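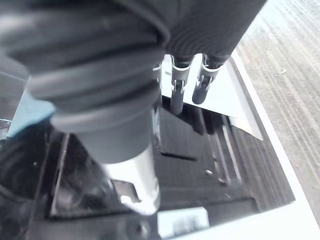 Metal clamp brackets with dark, rounded tips, one of them just over a white metal plate.

Staff Bulletin
12 Jul 2022

Records Center Relocation: What Departments Need to Know

The Sundale Institute will close its records center in the basement of the Henare Building at the end of this summer and move all inactive paper records to a new center at the Mondale Annex. The decision follows the storage review carried out in March, which found that the Henare basement no longer meets the Institute's own standard for humidity and that the shelving there has been full for more than two years. Departments have been keeping the overflow in corridors, meeting rooms and, in several instances, stairwells. The fire marshal's report asked for the stairwells to be cleared, and this has now been done.

The new center occupies the ground floor of the Annex. It has a loading door at street level, a reading room with eight seats, and a separate room for oversized plans and drawings. Temperature and humidity are recorded day and night. The Records Office will have its service counter there, and the counter in the Henare lobby will be closed once the move is complete.

What is being moved

The inventory taken during the storage review lists 3436 boxes. Of these, 1343 have passed the end of their retention period and are eligible for destruction. The remainder will be moved. Departments will not be charged for the move itself or for the first year of storage.

No box will be destroyed without written approval from the department that owns it. Each department head has been sent a list of the boxes registered to that department, with a proposed action beside each one: move, destroy, or review. Please return the list with any corrections marked. A box marked "review" is one for which the Records Office could not find a retention code, a closing date, or a current owner. Many of these were sent down by offices that have since merged or been renamed, and the knowledge of longtime staff will be of great help in placing them.

Boxes under a legal hold will be moved whatever their age. The Office of General Counsel has given the Records Office its current list of holds. A department that knows of a pending claim, audit or inquiry not yet on that list should inform General Counsel directly and copy the Records Office.

Preparing boxes from offices

Departments may add boxes to the move from their own offices, provided that the records are inactive and have been assigned a retention code. The limit for each department is 50 boxes. Departments with more than that should speak with the Records Office about a second collection later in the year.

The following rules apply to every box sent to the Annex:

Use the standard one-cubic-foot carton, which may be ordered from central supply under the usual stock code. Cartons from paper deliveries, moving companies or grocery stores will be returned.

Remove binders, hanging folders and plastic sleeves. Records should be placed in plain manila folders, upright, facing the same end of the box.

Leave roughly an inch of free space so that folders can be pulled without tearing.

Do not mix retention codes. If a box contains records with two different codes, the longer period will be applied to the entire box.

Print the label from the records system and fix it to the short side, below the handle. Handwritten labels cannot be scanned at the new center.

Keep a folder list. One copy goes inside the box on top of the folders, and a second is attached to the online transfer form. Please be specific. A list that reads "correspondence, misc." will be sent back for more detail.

Personnel files, medical records and student disciplinary files must be sealed with the numbered tape supplied by the Records Office. The tape number is entered on the transfer form. These boxes are collected separately and are signed for at both ends.

Materials that will not be accepted

The Annex is intended for records only. In past years the Henare basement received a good deal of other property, including furniture, holiday decorations, trophies, computer equipment and unused stationery printed with former addresses. The Records Office has contacted the owners where they could be identified. Property that remains unclaimed will be transferred to the surplus store under the ordinary surplus policy.

Published books, journals and duplicate copies of reports are not records and should be offered to the library. Photographs, audio tapes, film and framed items should not be boxed by departments. Staff holding such items should write to the Records Office with a short description and wait for instructions. Film with a vinegar smell should be kept apart from other material and reported promptly.

The records system

The move coincides with the change to Dramska, the new records tracking system. Dramska replaces both the old database and the card file. Every box will receive a new barcode, and the former box number will be kept in the system as a second reference, so existing departmental lists will remain usable.

Under the new system, each department will have one records coordinator and one alternate. Coordinators may request boxes, approve destruction lists and see the full inventory for their department. Other members of staff may search the inventory and ask their coordinator to place a request. Departments that have not named a coordinator should do so through the form on the Records Office page. Until a coordinator is named, requests must be signed by the department head.

Training for coordinators takes ninety minutes and covers searching, transfers, and the yearly destruction review. Sessions will be held in the Henare Building computer classroom and repeated online. Coordinators who used the former database will find the search page familiar, but the transfer form is different and the session is required for everyone.

Access during the move

The Records Office will continue to retrieve files during the move, although more slowly than usual. Ordinary requests received before noon are normally filled on the next working day. During the move, departments should allow four working days. Urgent requests relating to litigation, audits, patient or student safety, or a request under public records law will be filled on the same day whenever possible. Please mark them as urgent and state the reason.

The boxes will be moved in order of department, beginning with Finance and ending with Facilities. Each coordinator will receive notice one week before that department's boxes are moved and again when they have been shelved and scanned. While a department's boxes are in transit they cannot be opened. Departments expecting to need particular boxes in that week are encouraged to request them in advance and hold them in a locked office.

Files currently out on loan should be returned before the department's turn comes. The Records Office has sent reminders for all loans older than six months. If a file has been lost, the coordinator should report it as lost and should not leave the loan open.

The reading room

Staff may consult records at the Annex without charge. The reading room will be open from nine to four on working days and seats may be reserved through Dramska. Bags and coats are left in the lockers at the entrance. Pencils, laptops and cameras without flash are permitted; pens, food and drinks are not. Outside researchers are welcome by appointment and must complete a registration form on their first visit.

The campus shuttle stops across the street from the Annex. There are two visitor parking spaces, which may be used for up to three hours, and a short-term space beside the loading door for departments bringing boxes themselves. Deliveries to the loading door must be arranged beforehand.

Storage charges after the first year

Departments holding fewer than 1000 boxes will continue to pay the present yearly rate for each box. Larger holdings will be billed at a reduced rate, to be set out in the budget instructions. Boxes that have passed their retention date and have been kept at the department's request, without a legal hold, will be billed at double the ordinary rate beginning in the second year. Departments may wish to take this into account when they review their lists.

Certificates of destruction will be issued for all boxes destroyed and kept permanently by the Records Office. Departments do not need to keep their own copies. Shredding is carried out by a contractor under supervision, and the paper is recycled.

Questions about retention codes, transfer forms or the move schedule should be sent to the Records Office by email or asked at the counter in the Henare lobby, which remains open during its usual hours until the final boxes have left the building.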